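Hit while parked, other driver's insurer only offering part of the repair

flurkerus_wagon
Member
Posted Monday, 7:42 am

My car was parked on the street outside my sister's place when a delivery van backed into it. Front fender, headlight and bumper cover. The driver stopped, gave me his details and said it was his fault. I have that in a text message too.

The body shop on Rismont Avenue quoted me $1,212. The van's insurer is Kadico and their adjuster came back with $782. The difference is mostly the headlight. They priced a used one and the shop priced new.

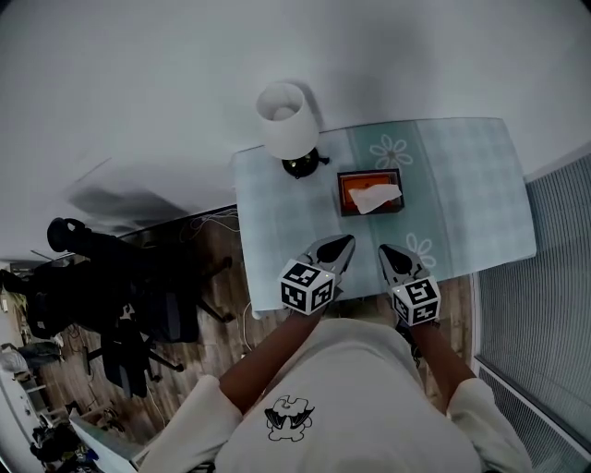 I haven't signed anything yet. The offer letter says I have 30 days to respond. Has anyone gotten them to move on the number, or do I take the money and pay the rest myself?

two_lane_ted
Senior Member

Don't sign. Ask the adjuster for the full line-by-line estimate, then send it to the shop. The shop will usually call them and ask for a supplement. They do this all day.

Also check the labor hours. My last claim had the paint time for the bumper left off completely.

pinewood88
Member

I'd take the $782. A used headlight from the same model year is fine if the tabs are good and the lens is clear. I put one on my truck and it has been on there for 3 years.

two_lane_ted
Senior Member

It's fine if it's your choice. He didn't back into anybody. If his headlight was in good shape before, he should get one just as good, and used ones are often hazy by the time they come out of a yard.

pinewood88
Member

"Just as good" could be a used one, though. His was used too. How old is the car?

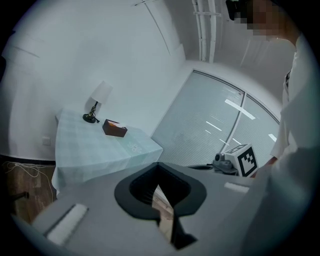
I'm asking because on an older car they can argue that a new part makes it worth more than before. Some states let them knock off money for that and some don't. Look up your state's insurance department page before you argue with the adjuster.

flurkerus_wagon
Member

It's nine years old. The lens was clear, I had both of them polished last summer and kept the receipt.

I called the shop at lunch. They said Kadico never looked at the bracket behind the bumper, they went off my photos only. The shop thinks it's bent but they can't tell until the cover is off.

cirillo_coupe
Member

I used to write estimates. Photo estimates are low nearly every time, nothing behind the plastic shows up. Have the shop take the cover off and photograph the bracket before any repair work starts. If they fix it first and bill later, the insurer can refuse it.

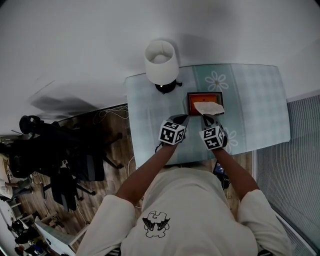

Send the headlight receipt along with the shop's photos, all in one email, and keep it short. Ask for an answer in writing. If you get nowhere, you can run it through your own collision coverage and let your company go after theirs. You pay the deductible up front and may get it back.

pinewood88
Member

OK, the bracket changes it for me. I still wouldn't fight over the headlight.

flurkerus_wagon
Member

The shop can take the cover off Thursday morning. I asked Kadico for the line-by-line estimate and they said they would email it. My deductible is more than the whole repair, so going through my own policy doesn't help.

two_lane_ted
Senior Member

Then stay with their insurer. Check the estimate for the headlight aiming charge when it comes, that one gets left off a lot too.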